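The Soft Seat FAQ: clothes, corners and the grey room

I'm Inmaculada, I write the Marnum house pages, and most of what lands in my inbox is about the sitting room. More exactly it's about clothes in the sitting room: how they get there, how to get them out again, what to do with the corner where the lamp stands and whether pale upholstery was a mistake. I've answered the same things so many times that I've put them all on one page. Skip about as you like, they're in no sensible order.

Can I hang things on the floor lamp?

I get this one more than any other, and I know why! You've got a thin black pole standing in a corner, it's the right height, your hands are full, and up goes the cloth. I've done it with tea towels, I've done it with a scarf, and once I did it with a whole wet bath mat (please don't).

My rule now is that nothing goes on the lamp if the lamp might be switched on, and as anyone who comes in can switch it on, that means nothing goes on the lamp. Fabric near a warm bulb is a fire risk and I don't think a crumpled shirt is worth it. If you catch something hanging there, turn the lamp off first, let it cool, then lift the cloth straight up with both hands, one at each side. Pulling it down from one corner brings the pole with it.
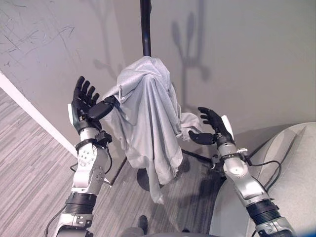
Page last changed: December

If you really do want somewhere to hang things in that corner, get a proper stand with a wide foot, or put a hook on the wall. I priced up a hook from Rathore, our local hardware place in Novcombe, and it was far less than a new lamp would be.

How do I stop the sofa turning into a wardrobe?

I haven't stopped it. I've slowed it down. The trouble is that a seat is exactly the right height for putting something on without bending, so whatever you take off when you come in goes there, and then the next thing goes on top because there's already something there. A pile gives everyone permission.

What helped in our house was a basket behind the door. It's ugly and it's always in the way, and I've come to love it. Anything found on the seat after tea goes in the basket, no discussion, and the owner can dig it out. Valeriano (Requena, he shares the house and most of the blame) timed himself clearing the whole room this way and it took him 13 minutes, including a break to read the back of a magazine. I can do it faster but I don't read the magazine.

Fold on the sofa or carry it all away first?

Carry it away if you have a table or a bed to use. Fold on the sofa if you don't, but take the cushion or pillow off first, or at least push it right into the back. I used to fold round ours and every shirt came out with a slope in it, like it had been ironed on a hill.

A shirt with long sleeves wants opening out flat before you do anything else, and a soft seat gives you just about enough room for it if you use the whole thing. Find the collar or the shoulders first. If you start from a cuff you'll be turning it round and round for ages, and one sleeve will be hanging over the front the whole time trying to take the rest down to the floor with it.
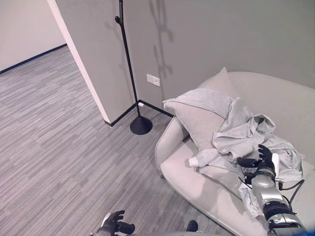 Once you've got hold of the shoulders, lift the lot, give it a shake and lay it down again facing away from you. Sleeves in, sides in, bottom up to the top. I know there are cleverer ways, and I've been sent links to most of them! Mine makes a slightly fat rectangle and it stays put in a drawer, so I've stopped looking.

What about things that aren't dirty but aren't clean?

Ah, the in-between clothes. The jacket you had on for an hour, the jumper that only went to the shop. They're the main reason seats fill up, because they don't belong in the wash and it feels wrong to put them back with the clean ones.

I keep a short rail for them upstairs. It holds very little and I think that's its best feature, because once it's full something has to be washed or put away. Before the rail I tried a chair, and the chair filled up in a weekend. A friend from Burnance keeps hers on the banister and swears by it, but she also lives alone and never trips over anything.

Do you fold or roll a throw?

Fold, in our room. Rolled ones look lovely in shops and they come undone the moment somebody sits next to them. I fold mine lengthways, then into thirds, and drape it over the back. If it's a heavy one, leave it flat along the seat and call it a cover.

Is pale upholstery a daft idea?

I thought so for the whole first winter. Now I'd say it's fine if you like cleaning little and often, and miserable if you'd prefer to do it twice a year. Everything shows up on it: crumbs, biro, the dye from new jeans. On the other hand you can see what you're cleaning, and I've owned a brown sofa, and I don't like to think about what was on that.

My routine is very dull. I go over the seats with the soft brush head, in one direction and then the other, and do the creases with the thin nozzle. Loose bits that won't lift I pick off by hand. Damp cloth for marks, plain water first, always tried on a hidden patch, and dab it, don't scrub! Scrubbing pale fabric leaves a fuzzy place that catches more dirt than the mark did. Check the label before you use anything out of a bottle.

For hairs and lint, get down close and work slowly over a small area. From standing height a pale surface looks clean long before it is. 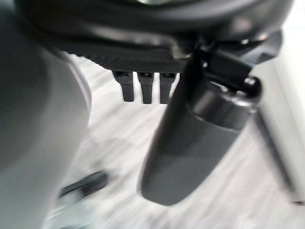

Close in over the pale surface.

How long should I leave a damp patch before sitting on it?

Longer than you think. I give it 30 minutes with the window open and then press a dry white cloth on it. If the cloth picks up any damp, I go away and come back. I've sat down too early and ended up with a ring on the fabric and another one on my skirt. Don't speed it up with a hairdryer on hot, either. Cool air is all right.

Why does my corner always look messy when there's hardly anything in it?

Corners collect. Mine has a bit of wall that sticks out, so there's an inside corner and an outside one, and the dust seems to know the difference. If you've got black skirting board, as we have, it shows up pale fluff beautifully. I run a dry cloth along the top of it whenever I vacuum, going round the bend of the wall with one finger in the cloth.

Shadows do it too. A lamp pole throws a line up the wall behind it and on a grey wall that line can look like a mark or a crack. Valeriano once wiped ours for quite a while. Move the lamp a hand's width and see if the mark comes along before you fetch a bucket.

Where should the lamp go, then?

As far back into the corner as the base allows, with the pole upright and the base sitting flat on the carpet. Ours has a round base and I like those, there's no leg poking out for anyone to catch a toe on. Keep it clear of the arm of the seat. If it's touching, it'll wobble every time somebody flops down, and you'll end up hating the lamp when it's done nothing wrong.

Think about the lead as well. It should run along the wall to the socket, and never across the bit where people walk. 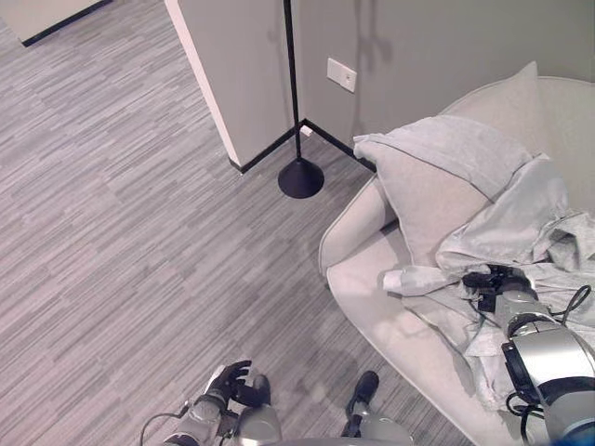
I'd also leave a good stretch of carpet with nothing on it at all. It took me years to believe this! I used to see bare floor as a gap wanting a small table, and every small table I bought turned into another place to put clothes. The last one went to the Novcombe sale for 14 pounds and I haven't missed it once.

Which way do you vacuum a streaky carpet?

If it's got a pattern of fine lines, go along the lines first and across them second. Across is the one that lifts the grit, but along makes it look nicer, so if people are coming I cheat and only do along. Grey with light and dark streaks hides nearly everything, so do it by the calendar and not by how it looks. I'm told I am strict about this. I found a button, two hairgrips and most of a biscuit in one go, so I shall carry on being strict.

Does the Marnum method work in a rented place?

Calling it a method is very kind. Yes, all of it does apart from the wall hook, and you'd want to ask about that. A basket, a brush and a rail don't leave a mark on anything.

My other half won't use the basket. What now?

Move it closer. I mean it, move it until it's nearly on the seat. Ours started in the hall, where it stayed empty for almost a month, and only worked once it was inside the room. If it's still empty after that, try two smaller ones. After that you're on your own, sorry!

Can I send you a question?

Please do, I've had 332 of them so far and I read every one, though I'm slow to write back in the run-up to the holidays. Use the form on the contact page and tell me how big the room is and what the seats are covered in, it saves us both an extra message. Pictures of heaps are welcome. Questions about curtains go to Valeriano, who has opinions on linings.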